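Search this site Go

Things on a Black Table
October. By Lemlem Beyene
3 minute read

I have a weakness for kitchen things that look like toys, and toys that look like kitchen things, and I've stopped pretending I can tell where one shelf ends and the other begins. My sister blames a shop in Dedside called Marnum, where I once went in for a washing-up brush and came out with a bag I had to carry in both arms. There were more than 26 shades of pink in there. I was doomed.

So this gallery is for the colour, mostly. Put anything red or pink against black and it starts behaving like it's in the opera. A cup you'd ignore on the draining board becomes the lead soprano. I've kept the notes short, as readers have mentioned that my last gallery (the one on egg timers, 59 of them) went on a bit.

Red first. I was brought up to believe that red crockery makes you eat faster, which would explain my childhood and most of my indigestion. As a colour for a cup, though, it's hard to beat. You can find it in the morning without your glasses, and visitors never walk off with it by mistake.

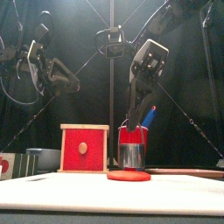

Red cup, and a wooden box with a red front to keep it company.

The box is the one I'd take home. Pale wood round the edges and a loud panel in the middle is a trick every furniture maker has tried at least once, generally on a bathroom cabinet, generally to be regretted by the second winter. On something small enough to stand on a table it's rather jolly. I'd keep teabags in one, or the sort of batteries that may or may not be dead.

Going in closer does odd things to familiar objects. I've spent long minutes with my nose against a colander and come away unsure what a colander was. Oval things are the worst for it. A circle stays a circle, but an oval could be a dish, a brooch, a soap holder or the lid of something you threw out in the spring.

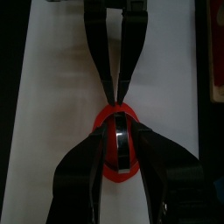
Red oval with a raised rim and a glossy black strip down the middle. Very smart, like a dinner jacket.

After all that red, the paler end of the cupboard comes as a relief. Light blue, peach, pink: these are the colours of seaside guest houses and of the sugared almonds you get at weddings and find in a coat pocket 9 months later. I used to be snooty about them. Then I bought a peach butter dish, and now I'm the sort of person who says "blush" about a tea towel.

What I like is a proper row, the bowl next to the toaster-ish thing next to the cup, all minding their manners, with a utensil laid across the cup as though someone had just put it down to answer the phone. 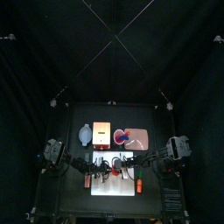
Zinash Asfaw writes that pastels are all very well until the first tomato sauce, and that her own pale pink tub has been orange since the week she bought it. She recommends leaving stained plastic on a sunny windowsill for a few days. I've put my worst offender out and will report back, weather permitting.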